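Neltow Duo 58 — poste de travail à deux bras pour table existante

Référence 884
Fabricant : Neltow
Distribution et montage : Reltholm

Présentation

Le Neltow Duo 58 réunit deux bras articulés et un châssis métallique noir qui se fixe sur un plateau de table. Les bras sont montés face à face, un de chaque côté, et se partagent la zone centrale. Le kit s'adresse aux laboratoires, aux écoles d'ingénieurs et aux ateliers qui travaillent sur la manipulation d'objets courants : vaisselle, couverts, textile, petits contenants.

Le plateau n'est pas fourni. Le châssis se pose sur du bois massif, du lamellé-collé ou un panneau de bonne épaisseur. Pour les plateaux creux ou en verre, nous consulter avant toute commande.

Contenu de la livraison

Deux bras avec leur pince, montés et réglés en atelier
Châssis en barres, avec plaques d'angle et visserie
Deux platines de fixation
Deux alimentations et le jeu de câbles
Logiciel de commande Tunusness, licence pour 3 postes

L'ordinateur et les objets de travail ne sont pas compris.

Montage

Prévoir une demi-journée à deux personnes. Les barres se vissent d'abord, puis les platines, puis les bras. Les câbles suivent les rails latéraux — laisser assez de mou à l'arrière de chaque bras pour qu'il tourne sans tirer sur les connecteurs. La partie arrière d'un bras peut dépasser du plateau ; garder le passage libre de ce côté.

Une reprise du zéro est conseillée après 1 000 cycles, et après tout déplacement de la table. La procédure est décrite dans le manuel Tunusness, au chapitre Étalonnage.

Utilisation

Les deux pinces peuvent travailler séparément ou ensemble. Le mode couplé sert surtout au textile, où un bras maintient pendant que l'autre plie. Pour les couverts, un plateau mat donne de meilleurs résultats à la prise de vue qu'un plateau verni. 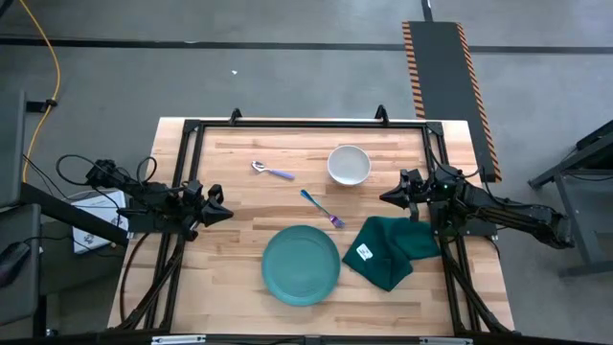

Duo 58 sur plateau en bois clair, pinces vides, avec assiette, bol, couverts et serviette.

Options

Pinces à doigts longs Văduva, la paire
Jeu de câbles rallongés
Formation sur site, une journée

Garantie et contact

Pièces et main-d'œuvre pendant deux ans, hors doigts de pince. Les commandes passées avant août sont livrées avec les doigts de rechange.

Devis et questions techniques : Regula Kofler, service commercial Reltholm.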